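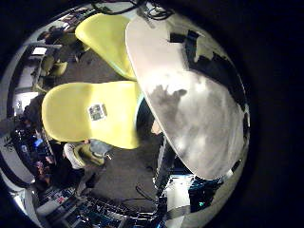 Yellow chairs beside a white, rounded surface.

The Cup from Pludis

By the time Gert Venter was old enough to be asked for interviews, he had told the story of the Pludis Open so many times that it had worn smooth, and he could get through the whole final in the time it took his coffee to cool. He told it to his barber and he told it to the man who came to fix the gutters. In the story he was always two sets down with a bad ankle, and the cup was always handed to him by the mayor, who wept.

So when Lwazi Zulu telephoned one afternoon in October and asked whether the Mivham Tennis Club might borrow the cup for its new display cabinet, Gert said yes before he had quite finished hearing the question, and then he went and sat on the stairs for a good long while.

The trouble was that he didn't have the cup. He hadn't had it for years. He had sold it to a dealer in Saragih the winter his knees gave out and the roof did too, and he had gotten 254 dollars for it, which paid for the back half of the roof and a bag of oranges. He had never told a soul, and certainly not Lwazi, who had learned to serve on the club's cracked far court with Gert standing behind him, grumbling about his toss.

"You could say it was stolen," said Dinesh Poduval, when Gert finally drove over and confessed. Dinesh had been his doubles partner for 11 seasons and had never once in all that time come up to the net when he was told to.

"I could not," said Gert.

"You could say it was being cleaned."

"For how long?"

Dinesh thought about that and put the kettle on. His kitchen was small and very warm, and there was a calendar on the wall from a tire shop, and for a while the two of them talked about other things, the way old friends will when there is something sitting in the room with them – Dinesh's daughter, the price of restringing, whether Sibusiso Mokoena had really been the best left-hander either of them ever faced or had only looked it because he was so tall.
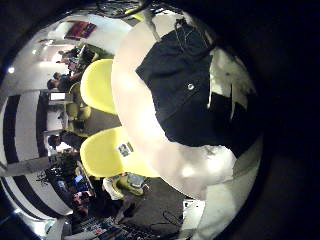

"I have something to show you," Dinesh said at last, and he went off down the hall, and Gert heard a closet door, and a good deal of shuffling, and something heavy falling on something soft. When he came back he was carrying a bath towel with a lump in it.

It was smaller than Gert remembered. One handle was bent, and the name of the tournament had been polished so often that you had to tilt it toward the window to read it.

"The dealer was my wife's cousin," said Dinesh. "He called me the same evening. I kept meaning to give it back, and then you kept telling people it was on your mantel, and I didn't know how to bring it up."

Gert turned the cup around in his hands. He wanted to be angry and couldn't find where to start.

"What did you pay him?"

"More than you got," said Dinesh. "Drink your tea."

They drove to Mivham together with the cup on Gert's lap. Lwazi was waiting on the steps with the cabinet key, and he asked, as everyone did, about the final. Gert opened his mouth to begin with the ankle.

"Well," he said, "it was really only one set down. And the mayor had hay fever."

Then he told the rest of it, the roof and the oranges too, while Dinesh stood by the door and corrected the score.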